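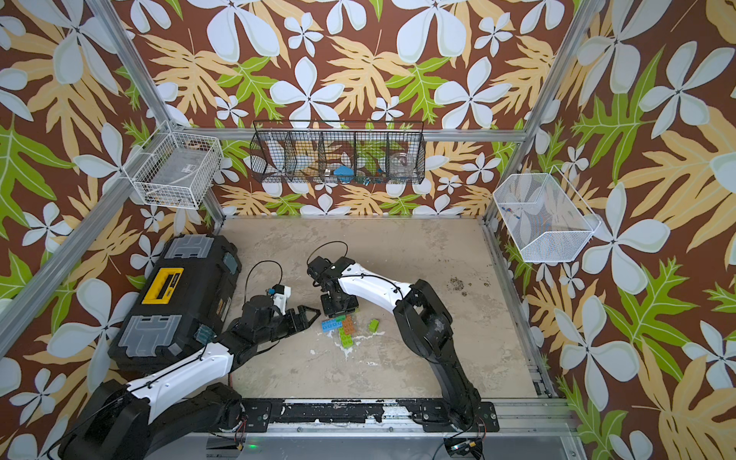
Chapter 4
When the Arm Stops Listening

My first real failure came in October, and I'd love to tell you it was dramatic. It wasn't. One arm of a two-arm cell at our Gedavcombe lab just kept going after I told it to stop — gently, politely, straight into its neighbor. If you've only met robots in videos, you may picture collisions as loud affairs with sparks. Mine sounded like somebody setting down a coffee mug. But look at how close the two grippers hang over those toy bricks, and how each wrist has its black cable looping up in the air beside it. Two machines, one little patch of floor! Anything one arm gets wrong is the other arm's problem a moment later.

I was running a sorting job we called Mugo, and the log said cycle 339. I pressed stop in the software window, saw the word "stopped," and reached in for a brick. (Please don't do that.) The left arm had heard me. The right arm was still working through a batch of old commands, and it brushed my knuckles before it bumped the other wrist. No blood, no broken parts, one very red face.

Ilse Haberkorn, who ran the lab then, didn't yell. She asked me what I thought "stopped" meant, and I talked for a good while before I noticed that I didn't know. The window was telling me that a message had been sent. I had read it as a promise that both arms were standing still.

We'll spend this chapter on that gap. First we'll go through the Mugo log line by line, up to the spot where the delay had crept to around 100 milliseconds. Then we'll look at stop buttons that cut motor power directly, and at what an arm does when its power goes away while it's holding something up. Keep your notes on joint limits from Chapter 3 handy, you'll want them for the first exercise.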